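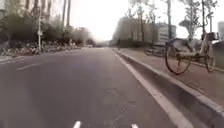 Drodimham Institute reports first results on long-range outdoor navigation

The Outdoor Mobility Group at the Drodimham Institute has completed the first stage of its study into how a wheeled robot can choose a sensible route across ground it has not visited before. The work is carried out jointly with the engineering department at Zatcombe and forms part of the wider Prekow programme on automated movement in shared public spaces. A technical report was released to partners on Jan 5, 2023, and a shorter account of the method and findings is given in this issue.

Most robots that travel outdoors depend on a detailed map prepared in advance. Such maps are costly to make and go out of date quickly. A kerb is rebuilt, a bed is planted, a line is repainted, and the stored map no longer agrees with the ground. The group has been asking how far a robot can travel when it is given only a distant goal and the view from its own forward camera, with no stored map of any kind.

The method, named Naciri by the group, has two parts. The first looks at each camera view and judges which areas of ground the robot could cross and which it should keep away from. The second proposes a number of short paths, each a few metres long, and gives every path a score. A path scores well if it stays on ground judged to be passable and leaves the robot better placed to reach its goal. The best path is followed for a short distance, after which the whole process is repeated with a fresh view.

The two parts were trained together on recordings of the robot being driven by experienced operators. The training set contains 3000 short drives, gathered on campus roads, car parks, footpaths and service yards. The operators were asked to drive as they would in ordinary use, and to include slow turns, stops and changes of mind. Earlier work at Zatcombe had shown that recordings made up only of smooth and confident driving led to a robot that performed well on open stretches and badly wherever it strayed from its line.

Particular attention was given to edges. In earlier trials the most common fault was a failure to treat a low kerb as a barrier, above all where the ground behind it was similar in colour to the road. The group therefore added a second training signal, taken from the motion sensors fitted to the robot's body. When the wheels meet a rise or a rough patch, the sensors register the jolt, and the views recorded shortly before it are marked as leading to poor ground. No person needs to label these views by hand, and the amount of useful material grows with each drive.

A further difficulty is presented by wide paved areas. On a narrow path there is little choice to be made, and almost any method will keep the robot moving forward. On open asphalt there are few nearby features to steer by, and surface marks such as stains, patches and repairs can be mistaken for obstacles. The first version of the planner tended to swerve around marks of this sort, which lengthened its routes and made its behaviour hard for other road users to read.

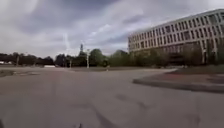 Open asphalt with tyre marks and a raised kerb to the right.

To deal with this, the group changed the way in which paths are compared. The planner now takes account of what it saw over the previous few seconds as well as the current view. A mark that keeps the same shape on the ground as the robot approaches is given less weight, while an object that stands above the surface is given more. The change required no extra sensor and only a small amount of added computing on board.

The revised system was tested over 19 routes, none of which had been used in training. On each route the robot was given a goal beyond its direct line of sight and was followed on foot by an operator who could stop it at any moment. The older planner needed help from the operator on 8 of the routes. The revised planner needed help on two. One of these cases involved a shallow drain with a dark cover, and the other a gap between bollards that was wide enough for the robot but was judged by the planner to be closed.

The group regards these results as encouraging, but draws attention to their limits. All of the test routes were driven in daylight and at walking pace. Heavy rain, snow and darkness were left out of the study, as were crossings with signals. The robot was also kept away from busy traffic throughout. It would be wrong to read the figures as evidence that the system is ready for unsupervised use on public roads, and the report makes no such claim.

A second point concerns glare. Under a very bright sky the far end of a road can fade almost completely from the camera view, and the planner must then rely on the ground close at hand. The robot slowed in these conditions, as it was designed to do, but its choice of direction was less steady than under cloud. Work is now under way at Drodimham to join several exposures of the same view before it is passed to the planner.

The next stage of the Prekow programme will run until June. It will cover longer routes and will compare two robots of different width and wheel size using the same trained system – a question of direct interest to partners who operate mixed fleets. The Zatcombe team will lead the comparison, while Drodimham will continue to be responsible for training and for the recording of new drives.

Partner organisations that have not yet received the technical report may request a copy from the programme office. Groups wishing to propose a site for the longer routes are asked to supply a plan of the area, details of the ground surfaces present and the hours at which vehicles are likely to be using it. Proposals will be considered in the order in which they arrive.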